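A Friday at the Figueiredo pottery
3 min read

I went to the open day of the Figueiredo pottery on 13th April, together with a small group from our evening class.

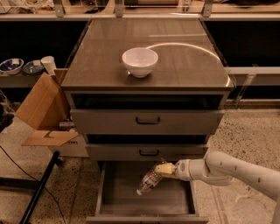
Fionnuala Flanagan told me on the bus that I should look first at the foot of every bowl and only afterwards at the glaze. She said a potter can hide many mistakes under a shiny colour, but the foot is cut at the end, when the hand is already tired. I kept this advice for the whole visit and it served me well.

The pottery stands behind the old railway station in Skondard. We entered through the clay store, which smelled like a garden after rain. The clay comes in bags from a pit near Fasach and must rest for 5 weeks before anybody may use it. I asked if one could hurry this. The answer was a very short no.

After this we saw the throwing room. A young woman made one bowl after another and did not look at us at all. The wheel was quieter than I expected. When she cut a bowl free with the wire, she lifted it with two fingers of each hand, and I understood why my own bowls at home are always a little oval.

The kiln room was for me the best part. The large kiln holds up to 871 pieces, if they are small, and needs two days to cool. It was closed, so we could only stand before the door and read the firing book. The last firing had the number 3734. Each one is written by hand, with the weather of the day beside it, as damp air was once believed to spoil the white glaze. Osvaldo Furtado, our guide, still writes the weather, though he told us he does not believe in it.

At the end there was tea, and a table with seconds for sale. I turned over every bowl before I chose one, and the lady at the till waited with patience. The pottery opens its doors again in June. One should write to them beforehand, and wear shoes which can be washed.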